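3.2 Blank displays and how they were recorded

The second group of items caused more trouble than the first. Of the 102 small household devices in the set, many have a screen that shows nothing when the device is switched off or has no battery in it. Kitchen timers, room thermometers, clocks and scale readouts all fall in this group. With the screen blank, a person sorting them has only the casing to go on, and casings are often very much alike.

We asked four sorters to name each device from the front only, without picking it up. They could write a name, write a general word such as "display", or leave the line empty. Each sorter worked alone at the same table and went through the items in a different order. In total we collected 214 names for the devices in this group after removing the empty lines. The sorting sheets were adapted from the Prinia inventory form, with one column added for the state of the screen.

The general word was used most often for devices with a plain casing. Where there was a printed label or a row of buttons on the front, sorters gave a specific name more quickly and agreed with each other more often. Where there was neither, the names spread out. One item was called a timer, a thermometer, a clock and a "remote for something" by the four sorters, and none of them went back to change the answer.

Color was little help. White casings were common in every type of device, so "white, rounded" in the notes column did not narrow things down. The shape of the screen helped a little more. Sorters tended to write "clock" for wide screens and "thermometer" for tall ones – a habit they mentioned themselves when we went over the sheets together. Glare was also noted as a problem, and two sorters leaned to one side to see past it. Figure 4 gives a case with a plain front.
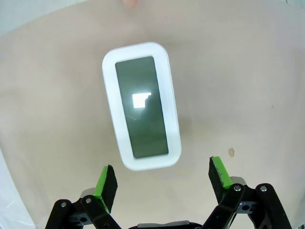

Figure 4. White device with rounded corners and a blank, dark grey-green screen, lying on a tan surface. A bright reflection falls near the middle of the screen.

For items of this kind we kept the general word in the final list and put the sorters' guesses in the notes. Afroza Kanagaratnam checked the list against the sheets and corrected the entries where a guess had been copied into the name column by mistake. Devices that could be switched on were sorted a second time with the screen active, and those results are given in Section 3.3.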